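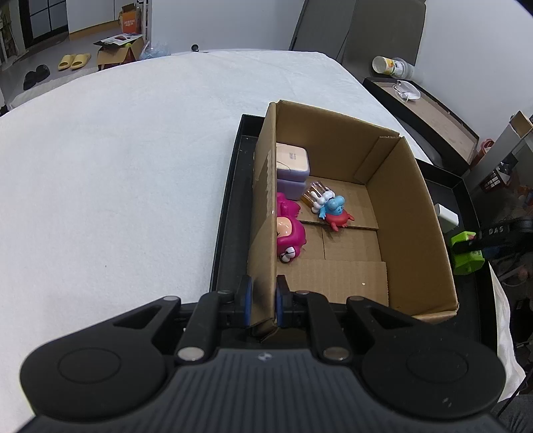
Cuaderno de taller – tintes, cuba 2

8/6/22

Retomo la serie de índigo donde la dejó Nafula. La cuba llevaba parada desde abril y olía más a amoníaco que de costumbre. pH de 9,1 al abrir; lo subí con cal hasta 10,4 y dejé reposar con la tapa puesta. La flor de la superficie tardó en salir y quedó rala, de un azul tirando a gris.

Muestras de lana del lote Gesora, lavadas ayer y todavía húmedas al entrar. Peso en seco de la madeja grande: 1.221 g. Peso total con las pequeñas: 1.654 g. Tres inmersiones cortas, oxidando al aire entre una y otra. La segunda salió con manchas en un extremo – creo que el nudo estaba demasiado apretado. Repetir con atadura en ocho y más floja. 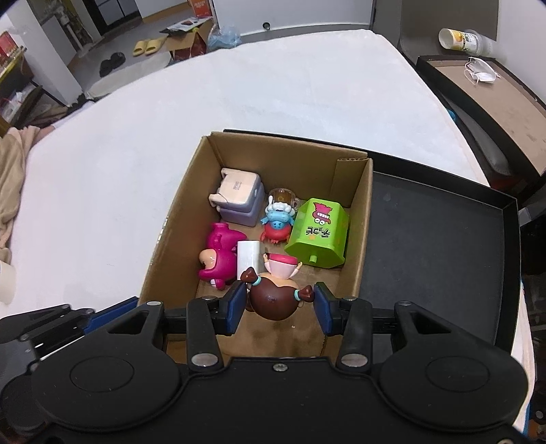

El algodón es otro asunto. Con el mismo tiempo de inmersión coge menos color y al aclarar suelta mucho. Peninah propone descrudar otra vez con carbonato antes de seguir y no me parece mal, aunque nos cuesta medio día. Iolo prefiere bajar la temperatura de la cuba y alargar el baño. Probamos las dos cosas con retales del mismo corte y comparamos en seco, a la luz de la ventana norte.

Temperatura: no pasar de 60 grados en el descrudado de la lana. La última vez se nos fue y fieltró una madeja entera.

El termómetro Wikström marca dos grados de más frente al de vidrio. Le he puesto cinta con la corrección apuntada.

Pendiente:
– pedir cal e hidrosulfito a Stollurier
– preguntar a Amarachi por las fichas de color de la serie anterior, faltan de la 14 a la 19
– colar el fondo de la cuba 1
– etiquetar las madejas antes de guardarlas, con lápiz, que el rotulador se corre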